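Workshop notebook, natural dye shed
27/08/2022

Big day at the vats, so this will be long. Writing it up at the bench while the last skeins drip, otherwise I'll lose half of it by morning.

Eucalyptus first. Chantal dropped off two feed sacks of leaf from the windbreak at Potthorpe, mostly the long thin adult leaves with a few of the round juvenile ones mixed through. I stripped it off the twigs last night and weighed out 1,210 grams into the old copper, covered with tank water and brought it up slowly. No bubbling! I made that mistake in autumn and got a flat tan that looked like packing paper. Held it just under the simmer all morning with the lid on and the whole shed smelled like a chest rub. By smoko the liquor was the colour of strong tea with a red edge where it climbed the side of the pot, and I may have done a small dance.

Strained through the doubled muslin and let it drop to hand-warm before anything went in. Wool for this one was the Skola two-ply, 973 grams dry weight, scoured yesterday and left soaking overnight with a drop of vinegar. No mordant on the main lot. I wanted to see what the leaf does by itself before I start fiddling.

What it does is ORANGE. Proper burnt orange, the kind you get on a brick wall at the end of the day, and after the second hour it went deeper again towards rust. I kept lifting a corner out with the stick to look, which slows everything down, and I couldn't help it. Harvey reckons the heat matters more than the time, and I'm coming around to his view. The skein that sat nearest the element is plainly redder than its mates. Next go I'll turn them more often, or else lean into it and make a feature of the streaks.

Side pots, same liquor, small test skeins:

Alum: brighter, more yellow in it, a bit marmalade. Lovely with the plain one.
Iron (old nail water, a splash at the end): chocolate, nearly black at the knots. Pulled it after 30 minutes and should have pulled it sooner. Handle is a touch harsh.
Copper offcut in the jar: olive brown, dull. Not repeating.
Washing soda after-dip: hardly moved. Beverley got a pink shift from hers, so either her leaf is a different species or her water is. Must ask which tree.

Note for anybody using the shed after me: the iron stick is the one with black tape. It lives on the nail by the door. Please don't stir anything else with it, I've already got one grey streak through a yellow batch that I'm pretending was a design choice.

Indigo next, and this is where I got properly excited. The vat has been sulking for a fortnight. Greenish film, no proper flower on top, cloth coming out the blue of a washed-out school shirt. Adelino came by with his pH strips and we found it had dropped well under where it likes to be, so in went slaked lime, a teaspoon at a time, stirring down the side of the barrel and never whipping air into it. Then a jar of mashed overripe banana for it to eat. Wrapped it in the old doona and left it alone, which is the hardest part of the whole craft.

Came back after lunch and there was the flower, coppery purple and sitting up in the middle like froth on a good stout. Underneath, the liquor had gone clear yellow-green. I yelled loud enough that Sheldon came across from the forge.

Dips on linen, the offcuts from the Zutari tablecloths:

One dip, five minutes: clear sky blue, very even.
Three dips: denim.
Six dips, with a full airing between each: deep, with that bit of red shine on the folds. This is the one I've been chasing since last October.

Airing counts for more than I used to give it. I was rushing it before, back in the vat as soon as the green had gone off the surface, and the inside of the weave hadn't turned yet. Open a fold right out and look at the crease. If the crease is still green, it isn't ready.

Rinse water from the six-dip piece ran blue for two buckets and clear on the third. Will do a proper rub test on white cotton once it's had a week. 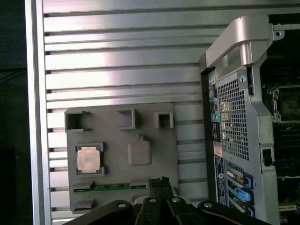

Overdyeing was meant to wait, but the vat was so happy that I threw in a half-skein of the marmalade alum wool to see. Green! A mossy, slightly bronze green, not a bit like the bright one you get from weld, and far more interesting to my eye. The plain eucalyptus overdyed went to a brown-black with a green cast that would knit up beautifully as a jumper for somebody who says they only wear black. Careful though, wool doesn't love the lime. Quick dip, out, good rinse, then a vinegar bath to bring it back. The half-skein feels fine so far.

Shed stock, before I forget. The big tub of scoured fleece now weighs in at 2,336 grams, enough for two more full pots and a bit of play. Alum is low. Muslin is on its last legs. There's a parcel from Wanigasekara due with the madder root in it, and I'd love to have the copper scrubbed out before it lands, so if anyone is passing with a spare arm and some bicarb, be my guest.

Things to try:

Juvenile leaf only, in its own pot. I suspect the round ones carry more of the red.
Bark from the same trees. Chantal says it's coming off in sheets at the moment.
Soak the leaf for three days first and then heat. Harvey swears by it.
Stitch-resist on the Zutari linen while the vat is in this mood. Beverley has the strong thread.
A lightfast strip in the north window, half covered with card, one for every colour from today. Cut the samples tonight, label them in pencil. Biro runs.

Skeins are on the line under the verandah, orange end nearest the tank. Leave them be until they're bone dry, and if the wind gets up someone please bring the iron one inside before it slaps against the rest.

Vat fed and wrapped at knock-off. Check the flower first thing, stir once, lid back on.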